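**Ticket: la pinza derecha llega tarde al cierre (kit 20, taller compartido)**
Estado: abierto, a medias
Abierto el 18 de julio de 2026

Hola otra vez, pego aquí mi registro porque en el chat del taller ya se ha perdido dos veces. Resumen rápido: estoy grabando agarres de ropa con las pinzas de mano para entrenar el brazo que estamos montando, y la derecha registra el cierre con retraso respecto a la izquierda. A veces poco, a veces una barbaridad. La izquierda va como un reloj.

Montaje: las dos pinzas van por USB al concentrador Driltusar, y de ahí al portátil con Finari 8. El firmware es el de abril, el mismo en las dos (lo he mirado tres veces, por si acaso). Grabo a 60 Hz.

**Lo que veo en el log**

En una sesión que debería tener 2.000 muestras por pinza, la izquierda las trae todas y la derecha se queda en 1.889. Y las que faltan no están repartidas, caen casi siempre justo al empezar a cerrar, o sea, en el peor momento posible. El log de Finari solo suelta esto:

```
[warn] right: stale frame, reusing last value
[warn] right: stale frame, reusing last value
```

Con lo cual, en la reproducción, la mordaza derecha se queda abierta como si nada y de golpe salta a cerrada. Para una caja igual cuela, pero con tela es un desastre – el brazo tira de un lado antes de tener cogido el otro.

La prueba que uso ahora es muy tonta y siempre la misma: cojo la prenda azul con la izquierda, acerco la derecha abierta, cierro, cuento hasta tres y suelto. Así tengo un punto claro para comparar las dos curvas. 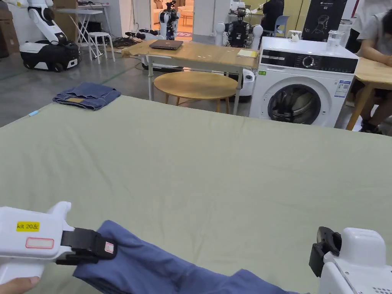

*Izquierda cerrada sobre la tela, derecha todavía abierta.*

**Lo que he probado**

- Cambiar el cable de la derecha por otro más corto. Igual.
- Cruzar los puertos en el concentrador. ¡El fallo se queda en la derecha! Así que el puerto no parece ser.
- Recalibrar abierta/cerrada desde Finari. La curva sale más bonita, el retraso sigue ahí.
- Bajar a la mitad la frecuencia de muestreo. Mejora bastante, aunque no desaparece, y a esa velocidad los datos no me sirven.
- Conectar la derecha sola, directa al portátil, sin Driltusar de por medio. Cero avisos en toda la sesión.

Este último punto me tiene mosca, la verdad. Si sola va bien y con el puerto cambiado va mal, me huele a alimentación: la derecha lleva el sensor Amaral nuevo en la mordaza y puede que chupe más de lo que da el concentrador con las dos enchufadas. No lo he medido todavía, me falta el medidor USB (si lo tenéis en algún cajón, decidme en cuál).

**Pendiente**

- Probar con la fuente externa en el concentrador.
- Volver a poner el sensor viejo en la derecha y repetir la misma prueba.
- Preguntar en el foro de Tullorton si el aviso de "stale frame" puede salir por una caída de tensión.

Mientras tanto, por favor, no uséis las sesiones de hoy para entrenar. Las he dejado en la carpeta `revisar_derecha` y ahí se quedan hasta que pruebe la fuente.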